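Getting a Stuck Lid Off Without Losing Your Temper

Every kitchen has one jar that has been closed since the last administration. In ours it was pickled beets, and they outlived two refrigerators. What follows is what I do now, in order of how much dignity each step costs.

Dry everything first. Half of all stuck lids are really slippery hands. Wipe the jar, wipe the lid, wipe yourself, and try again before you go hunting for tools.

Next, a wide rubber band around the rim of the lid. The kind that comes on broccoli is perfect, and I keep 40 of them in a drawer like a man preparing for a very specific disaster. A rubber dish glove works too, though you will look like you are about to operate.

If the rubber fails, run hot tap water over the lid for a minute or two. Metal grows a little faster than glass when it warms up. Keep the water off the glass if the jar came straight from the fridge, or you'll be picking beets out of the drain.
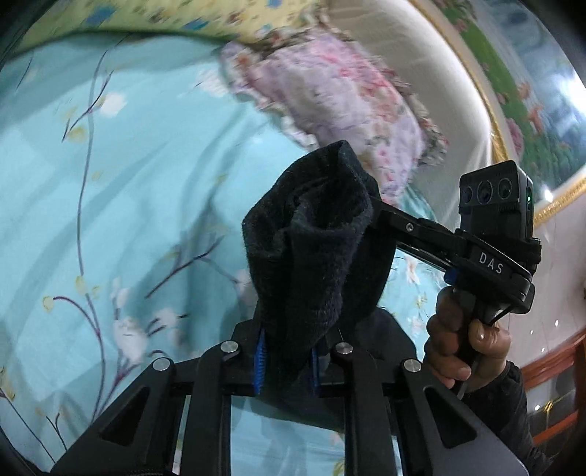
A firm grip on the handle, fingers all the way around.

Still nothing? Slide the tip of a butter knife under the edge of the lid and twist gently until you hear a pop. You are letting air in, so go easy. A bent lid won't seal again, and then you have to eat the whole jar by Thursday-night standards of freshness.

My neighbor Hemi Whitelaw swears by turning the jar over and slapping the bottom with an open palm. I've seen him do it, and I've seen the floor afterward. Do it over the sink.

Syrup, honey and molasses are a separate misery. The lid is glued on with sugar, so no amount of muscle helps. Stand the jar upside down in a shallow dish of warm water, just deep enough to cover the lid, and go do something else. When it finally opens, wipe the threads with a damp cloth before you close it. A thin smear of cooking oil on the threads keeps it from happening again until at least July.

Nail polish bottles and glue caps answer to the same treatment, minus the cooking oil. Petroleum jelly is better there, and you won't be tempted to lick it.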